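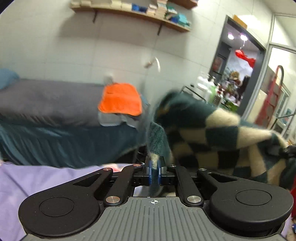
Frequently asked questions about washing and storing knitwear

Can I wash my wool sweater in the machine?
Please read the label first. If it says hand wash, we advise you to follow it. If your machine has a wool program, use cold water and the slowest spin, and do not fill the drum more than half.

How often should I wash it?
Less than you think. A sweater worn over a shirt can wait for 7 wearings. Between them, hang it over a chair for one night near an open window.

Which soap do you recommend?
In our shop on Clinorberg Street we sell Purent, a liquid without perfume. Any mild wool soap is also good. Please do not use fabric softener, it makes the fibres weak.

How do I dry it?
Roll it in a towel and press, but never twist. After this, lay it flat on a clean surface and pull it gently to its measures.

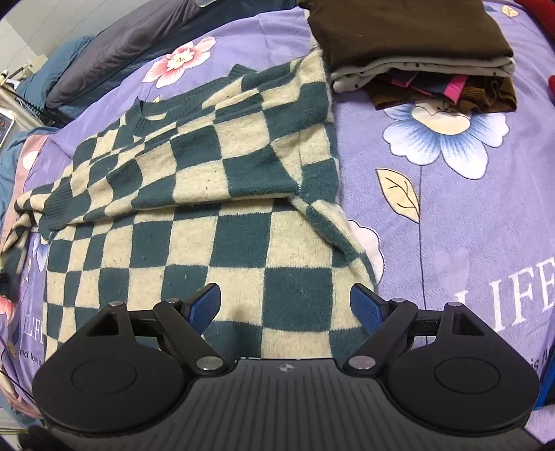
Do not dry it on the radiator. The colour can suffer, and the side near the heat becomes hard. A thick knit needs up to 4 days in winter.

My sweater makes small balls. Is it a fault?
No, it is normal where the arms rub on the body. Use a comb or a small shaver, with a light hand.

Do you repair holes?
Yes, if the hole is smaller than a coin. The sweater must be clean when you bring it. Repairs are ready in 8 working days, but in March we are closed for one week.

Can I store knitwear on hangers?
We do not advise it, the shoulders will grow. Fold it and keep it in a cotton bag.

Recent items
Moths: what to do first
Stimport yarn, new greys have arrived
How to measure your sleeve
Opening hours for the holidays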